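The Case for the Second-Best Chair

My neighbor Ramiro Salcedo owns a dining chair he has never sat in. It came from Bramon, it cost $734, and it lives against the wall of his hallway like a relative who is visiting but has kept her coat on. When company comes, the company gets the folding chairs.

I bring this up with love. I own a set of good towels that have been folded in the same order for 10 years, and a bottle of olive oil that went from "too nice for a salad" to "smells like crayons" without a single salad in between. Saving things for best is a disease that runs in ordinary families, and mine has a strong case of it.

The theory goes that somewhere ahead of us lies an occasion, and we will be ready. My aunt Remedios Nieto had a whole room ready. It had a sofa under plastic and a rug you walked around. In 4 decades I believe the occasion came once, and it was a man from the insurance company, who asked if he could stand.

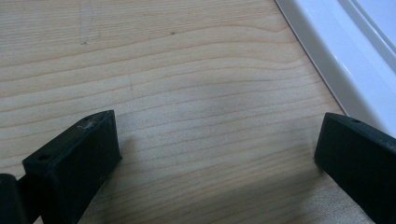 Saving things doesn't even keep them nice, and that's the part that gets me. The unused life has its own wear and tear: moths, sun, yellowing, a rubber seal giving up in the dark. Dust will sit on anything. It doesn't check what a thing is for or whether you had plans for it, and a matte black surface, like the block on the left there with its wisps of lint, will tell on you faster than most. Pale wood at least has the manners to hide some of it. My good towels, when I finally took them out in January, had a crease down the middle that three washes have not persuaded.

I know the answer to this, because Ramiro gives it to me over the fence. Use the chair and somebody will spill wine on it. Yes, they will. I'd give it until dessert. After that it will be a chair with a wine stain, and people will sit in it without holding their breath, and one of them may even lean back.

I am not saying we should eat cereal out of the wedding china. (I have done it. The bowls are too shallow and the gold rim tastes like a doorknob.) I'm only asking for a date. Pick a month, write it on a piece of tape, stick it to the bottom of whatever you're guarding, and when the month comes, the thing goes to work.

Ramiro agreed to this in principle. He put the tape on the chair and left the month blank.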